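Gallery: Tables, Baskets and Cloths

Carnitz Workroom Pages
Home | Rooms | Storage | Gallery | Contact

This gallery page goes with the notes on looking after the worktables at Carnitz. The notes used to be spread over several pages and some of them said different things, so they are now in one place. It covers the tabletops, the baskets and the cloths. The shelving has its own page under Storage.

The tables

The tables have a light wood-grain top with slightly rounded corners and a round grommet hole near the back edge. The hole is for cables. Please don't push crumbs, thread or paper scraps into it, even small ones. They land on the carpet underneath and the vacuum doesn't reach all the way in between the legs.

Wipe the top along the grain, starting at the back and working toward the front. A barely damp cloth is enough for most marks. Go over the surface again with a dry one, and pay attention to the rim of the grommet, where water likes to sit. For pencil, use a plain white eraser first and then wipe. For tape residue, warm water and some patience. We tried a citrus remover from Prelluter last May and it did take the residue off, but it left a dull patch that can still be found if the light comes in low. The bottle has been moved to the metal shelving and is not for tabletops.

The baskets

The storage baskets are white plastic with perforated sides and a gray handle clipped onto each short end. We bought 12 of them from Wovard to replace the old cardboard boxes, which had gone soft at the corners. The smooth bottom is easy to wipe out. The sides take longer – dust settles in the small holes and has to be brushed out with an old toothbrush or rinsed under the faucet. Let the basket drain upside down before anything goes back in.

The handles unclip. Press from the inside and pull up. If one comes off while you are carrying a basket, it was probably not seated all the way, so check both ends when you put them back on. Spare handles are in the drawer under the sink.

One basket per table is plenty. Two will fit, but then there is no room left to fold anything.

The cloths

We use soft, fuzzy cloths in pale green for tables and nothing else. Floors and sinks get the old gray ones. They came from Awwad in bulk, and with the last order the stock count in the closet stood at 397, counting the small ones. Nobody should need to order more for a long while.

The cloths come in two piles, large and small. The small ones are good for edges and for the grommet. Wash both sizes together on warm, with no fabric softener, which coats the fibers and makes them smear. Shake them out and hang them over the rail. They can go in the dryer on low if the rail is full. The washer takes over 16 at a time, but they come out cleaner in smaller loads.

Putting them away

Lay the cloth flat, fold it in half and in half again, and stand it in the basket with the fold facing up. Large ones go along the long side and small ones at the end. A crumpled cloth takes up the space of several folded ones, and once a few go in that way the rest tend to follow. If a cloth is too stiff or thin to be useful, put it with the gray ones.

The basket sits toward the back half of the table, on the left, with a short end facing you. That leaves the right side clear for folding and keeps the grommet hole open for cables.
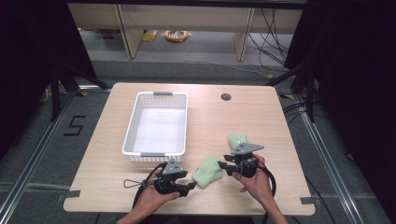
When all the cloths are folded, carry the basket by both handles and put it on the second shelf. The labels face out. Full baskets go to the left and empty ones to the right, with the spare lids stacked on top of the last one.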